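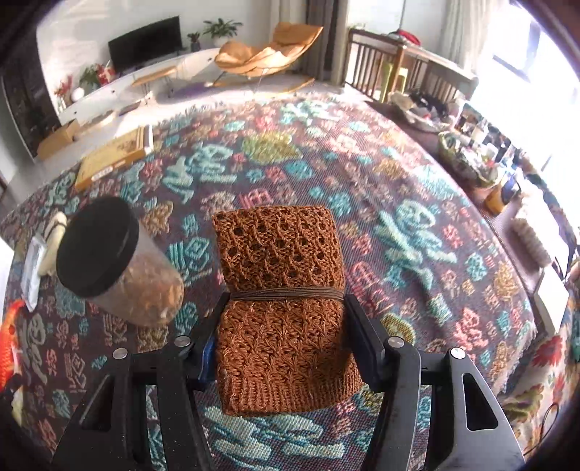

What is blocking, and which pieces need it?

Blocking is the process of wetting or steaming a finished knit, shaping it to its planned measurements, and letting it dry in that shape. Lace, garment pieces that will be seamed, and anything with a stated finished size need it. Stretchy items such as ribbed hats and plain socks can be washed and dried flat with no pinning.

Which method should I use for my fiber?

Wool and other animal fibers: wet blocking. Cotton and linen: wet blocking or steam. Acrylic: light steam only, held clear of the surface. Silk blends: spray blocking, then pins. If the ball band is lost and the fiber is unknown, treat your swatch first and let it dry completely before you decide.

How long should a piece soak?

Soak for 20 minutes in cool water. Wool resists water at first, so press the piece under the surface until the air bubbles stop. Superwash wool can come out of the soak much larger than it went in. Support the full weight with both hands when lifting it.

Do I need a special wash?

A no-rinse wool wash saves one handling step. The Illent wool wash we stock is used at the dose printed on the cap. Plain dish soap also works but has to be rinsed out, and the rinse water must match the soak water in temperature. A sudden change in temperature combined with movement is what felts wool.

How do I get the water out without stretching the fabric?

Press the piece against the side of the basin. Lay it on a dry towel, roll the towel up, and kneel on the roll. Unroll, move to a second dry towel, and repeat. Do not wring. A spin cycle is acceptable for superwash yarn if the piece is inside a mesh bag and the machine can spin without adding water.

How many pins do I need?

It depends on the edge. A straight edge with a blocking wire threaded through it needs a pin every few inches along the wire. A scalloped edge needs one pin per point. Use rustproof T-pins only. The Rundix pins are stainless and can stay in a wet piece overnight; ordinary sewing pins often leave marks.

Should ribbing be pinned?

No. Pin the body of the piece and leave ribbed cuffs, hems and borders alone — once ribbing has been stretched and dried, it loses much of its pull. If a ribbed edge has already flared, wet that section only, push the ribs together with your fingers, and let it dry without pins.

What about cables and textured stitches?

Shape them by hand. Pat the piece to its measurements and stop when the edges lie straight. Hard pinning flattens cables, bobbles and star stitches. If a textured panel sits next to an openwork panel, pin the openwork side and ease the textured side to match its length.

How big will my piece be after blocking?

Work from a blocked swatch. If the swatch gives 20 stitches to 4 inches before washing and 18 after, use 18 for all width calculations. Count rows the same way. A gauge of 21 stitches on a pattern that calls for 20 can usually be corrected on the board. Larger differences should be fixed by changing needle size.

Can I steam block on an ironing board?

You can for small pieces. Keep the iron above the fabric and never let the plate touch it. Steam in short bursts, then leave the piece in place until it is cool and dry to the touch. Too much steam on acrylic makes the fabric limp for good, and this cannot be reversed by washing.

How long does drying take?

A thin shawl in a heated room is usually dry by the next morning. A heavy sweater can take 2 days, longer in February if the room is cold. Turn thick garments over once the top side is dry. Do not remove pins early. Damp fabric pulls back as soon as it is released.

Which mats do you recommend?

The Postma interlocking mats have a printed grid and take pins well. The Stotley board is a single padded surface with a cotton cover and suits steaming better, as foam mats can warp under heat. Children's play mats will do for wet blocking if the color does not run. Test one corner with a wet white cloth.

Do I have to block again after every wash?

Lace, yes. Most sweaters only need to be laid flat and patted to size. Keep a note of the finished measurements with the spare yarn.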